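I run Quaye Surface Checks out of a two-room shop in Zindthorpe, and most of my day goes to measuring how rough or smooth things are. These are the questions I get on the phone and by email. Last updated Jun 23, 2024.

## What do you measure?

Surface roughness, mostly. You send me a part, I drag a very fine stylus across it, and you get numbers and a profile plot back. I also measure waviness (the longer, slower ups and downs that roughness readings filter out) and I can do step heights if the step is small. I don't do full dimensional inspection. If you need to know whether a bore is in the right place, you want a shop with a coordinate measuring machine, and I'm happy to point you to one.

## My drawing just says "smooth." Can you work with that?

I can measure it, but I can't tell you whether it passes! Please ask whoever made the drawing for a number and a parameter. Ra is the usual one. If they have no idea, ask what the surface has to do. A sealing face and a cosmetic cover can both be called smooth and mean wildly different things, and I'd much prefer to have that conversation before the job goes on my bench.

## What's the difference between Ra and Rz?

Ra is an average of how far the surface strays from its mean line. It's steady and repeatable and everybody quotes it, and it hides a lot. Two surfaces with the same Ra can look nothing alike, and one can have a single deep scratch that Ra barely notices. Rz looks at peak-to-valley heights over several sections of the trace, so it's a lot touchier about scratches. My report lists both by default, along with the cutoff I used. If your customer only asked for one, just ignore the other.

And please don't convert between them with a rule of thumb you found somewhere. I know there's a chart. The chart is a guess.

## Will the stylus reach my part?

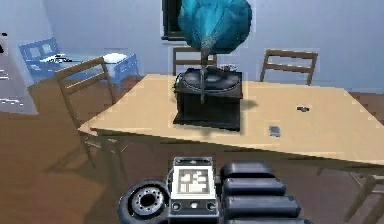
The stylus needs a short, fairly straight run to travel along, plus space above it for the drive unit. On outside faces that's hardly ever a problem, and for bores I have a small-hole probe that gets into most of what people bring me. Curves are where it gets interesting. A broad, smooth tabletop is about as easy as it gets: set the unit down, level it, go. The teal horn on that gramophone would be a whole different morning, with all those folds closing in toward the narrow end, and I'd be hunting for any panel flat enough to give me a proper trace. So when you write to me about a shaped part, tell me which patch matters to you. A sketch with an arrow on it is perfect, even a terrible sketch.

## Does the stylus leave a mark?

On hardened steel, no, not one you'd ever find. On soft stuff (lead, some plastics, fresh paint, gold plating) it can leave a faint line. If your part is soft or going in a display case, say so up front and I'll trace a spot that won't show, or make a replica of the surface in casting compound and measure that instead. Replicas are also how I deal with parts that are too big to move. I can mail you a kit and you press it on yourself, which is easier than it sounds.

## How should I clean parts before sending them?

Wipe off oil and chips with a lint-free cloth and whatever solvent your shop normally uses. Don't polish, don't scrub, and please, please don't go over it with a kitchen scouring pad to "freshen it up." I've had parts arrive that way. What I measured was the scouring pad.

Wrap each part on its own so they don't rub together in the box. Bubble wrap is fine. Newspaper is not great, because it holds moisture and bare steel will rust on a slow delivery.

## What does it cost?

One part with up to three traces is $80, report included. If you need a part held at an odd angle and I have to build a fixture, that's another $90, and I keep the fixture on the shelf with your name on it, so you only pay for it once. Batches get a quote. Send me the drawing and the quantity and I'll usually answer the same day.

## How long does it take?

Most jobs leave here in 2 working days. September is always busier for me and I may ask you for a bit longer then. If you're stuck with a machine down, call instead of emailing, and I'll tell you straight whether I can squeeze you in.
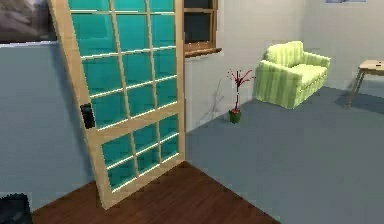

Dropping things off in person is fine too, and quicker for both of us if you have a part that's hard to explain. Call first so I'm not in the middle of a long trace. The machine picks up footsteps, door slams and delivery trucks, and I'd like to not start over.

## What equipment do you use?

My everyday machine is a Mandel bench tester, with a skidless pickup for anything where waviness matters and a skidded one for quick checks. The plots come out of Brenden, a little analysis program that I've used for years and complain about constantly. It exports to PDF and to plain text, so if you want the raw profile points for your own spreadsheet, just ask and I'll attach them.

I check the machine against a reference specimen every morning before the first job. The reading goes in a notebook (I'm at entry 1,802 as I write this) and it's also printed at the bottom of your report.

## Your reading doesn't match the one from my supplier. Who's right?

Possibly both of you. Before anybody gets upset, compare these:

- the cutoff length
- the stylus tip radius
- the direction of the trace, across the lay or along it
- where on the part it was taken
- skid or no skid

Nine times out of ten it's the cutoff or the direction. A turned part traced along the tool marks will look gorgeous on paper. If everything on the list matches and the numbers still disagree, send me their report and I'll rerun the part with their settings, no charge.

## Do you measure wood or fabric?

Wood, yes, with some caution. The grain and pores show up right along with the machining marks, so I'll take extra traces and tell you how scattered they were. Fabric, no. The stylus snags and neither of us learns anything.

## Can I get my old reports again?

Sure. Email me the job number, or the part name and a rough month if you've lost it. I keep the profile files as well as the PDFs, so I can also rework an old trace with a different cutoff if your customer changes the spec on you.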